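Tadstead storage maker Pellegrini brings out a see-through bag with a soft frame

TADSTEAD, February — I've run this little company long enough to know that most people don't get excited about storage. I do, though! So I'm very happy to tell you that our new clear storage bag, the Mestby, goes on sale this month in 24 shops and through our own website.

The idea came from my hall closet (a disaster, ask my family). I had opaque boxes stacked to the ceiling and I was opening every one of them to find a single scarf. I wanted something I could see into, fold away in summer and shove on a shelf without scraping the paint. 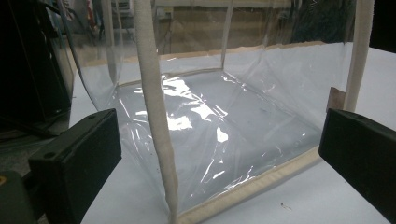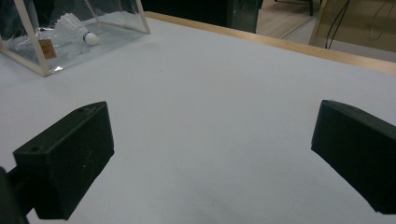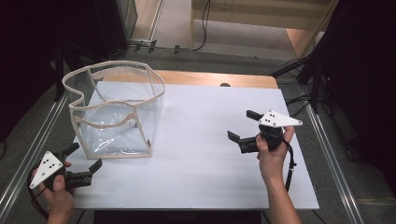
Amândio Macedo
Founder, Pellegrini Storage

We went through a lot of versions before settling on this one. Dong-hyun Hyun, our pattern cutter, worked out the fabric edging, and I'm still a bit in awe of how he gets it around those corners. The first run is 3000 bags, all sewn at our Trutitz workshop, and 900 of them are already spoken for by shops that saw samples last fall.

The Mestby comes in one size for now. A lower one for under the bed is on the way, and I'd love to hear what else you'd want — toys, yarn, winter hats, whatever is taking over your house.

Come and see us at the Tadstead shop on Sunday from 10 a.m. The first 127 people through the door get a set of paper labels with their bag, and there'll be coffee.

Shops that want to carry the Mestby can ask for a price list through the trade page on our website.

We use cookies to keep this site working and to see which pages get read. Accept all | Manage settings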